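Brurkthorpe Robotics Club
Minutes of the meeting held on 19 May 2024

Present: Darren Blackburn (chair), Nizar Kanaan (minutes)

1. The minutes of the January meeting were agreed.

2. Litter task. Mr Kanaan reported that the Crabtree team would enter one task – putting used tissues into a small bin. Training would begin with 100 clips of the task done by hand.

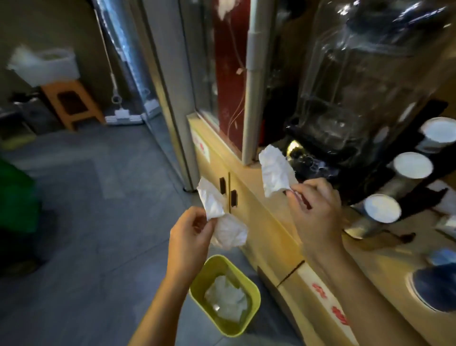 Item 2: tissues held over the bin, one in each hand.

3. Budget. A sum of £30 was approved for bin liners.
Action: DB

The meeting closed at 2000.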